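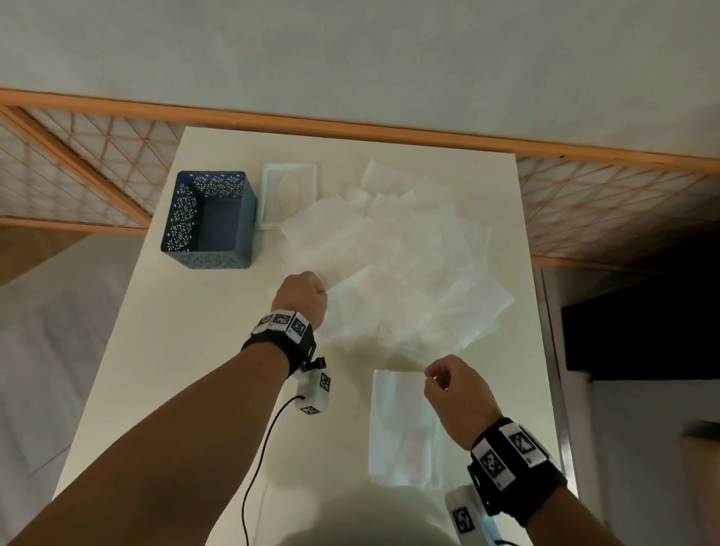

Shared Laundry Facilities in Fluvville: A Short History and Survey
Final project report, Local History and Community Studies
Submitted Feb 2, 2020

1. Purpose

The purpose of this project was to examine how residents of Fluvville have washed clothing and household linen outside the home, and to record how the remaining shared facilities are used at present.

2. Background

The first public wash house in the district opened in 1862 on the river side of Mumard Street. Water was carried from the bank by hand until a pump was installed. Council minutes refer to complaints regarding smoke from the coppers and to a dispute over drying lines that crossed the neighbouring lane. The building was later used as a grain store and no part of it remains.

A second wash house, at Idmont, served mill workers and their families. It closed when the mill cottages were connected to the town supply. The Akbulut laundry, a private business, took over much of the trade and offered a collection service by cart.

3. Method

A written questionnaire was delivered to households in the Mumard and Idmont wards, and 277 completed forms were returned. The questionnaire was supported by 16 interviews with older residents. Rate books and council minutes were consulted at the Fluvville library.

4. Findings

Most respondents own a washing machine and use a shared facility only for blankets and other bulky items. Renters in the older flats at Idmont rely on shared machines throughout the year. Several respondents said that opening hours were unsuited to shift work. Cost was mentioned less often than expected.

5. Limitations

The council minutes for 2 years are missing. Forms were supplied in English only, and the responses may under-represent newer residents.

6. Recommendation

It is recommended that the Idmont laundry trial later closing hours from April and that the site of the first wash house be marked with a plaque.

Recent reports
Street Trees of the Mumard Ward
Bus Shelters and Their Use in Winter
The Idmont Mill Cottages
Flood Levels on the Fluvville Riverbank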